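Leonie Wyss wants you to practice your knots

I got to Leonie Wyss's kitchen with a bag of pastries and a list of 16 questions, and I think we covered four of them. She talks fast, she laughs a lot, and she had the kettle on before I'd found a place for my coat.
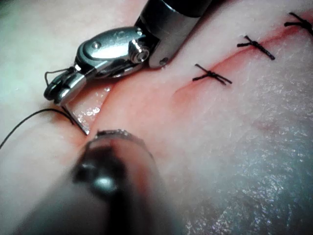 Leonie teaches evening sewing classes over the old Sabbagh bakery, mostly to grown-ups who have never threaded a needle. She started in October with a folding table and a box of scraps from her aunt. "I figured I'd get three people and one of them would be my neighbor," she told me. "Then the room filled up and I had to borrow chairs from downstairs!"

I asked what beginners get wrong. She put down her cup.

"Thread length. Everybody cuts it way too long — they don't want to stop and rethread, I get it, I was the same. Then it tangles and they blame the needle. Fingertip to elbow, and you're fine."

She's also strict about knots (I should know, she made me tie one over and over until she stopped frowning). Her first class is all hand stitching, no machines, and people do complain. "They want to make a dress the first night. I tell them, make me a pincushion and we'll talk."

The classes cost $16 a night, and she keeps a jar for anyone who'd like to chip in toward fabric. Last year the jar paid for a secondhand cutting table. She'd love a second room too, but the rent across the hall is $1333 a month, and she made a face when she said it.

We got off track for a while on mending. Leonie has patched the same pair of work pants so many times that she can't say which part is the original. Her friend Widad Dabbas, who shares the teaching, does the opposite and hides every repair. "Widad's stitches disappear," Leonie said. "Mine wave at you from across the street. We argue about it constantly and the students love it."

Before I left she handed me a needle, a square of blue cotton and a piece of thread, cut to the right length. I still owe her a pincushion.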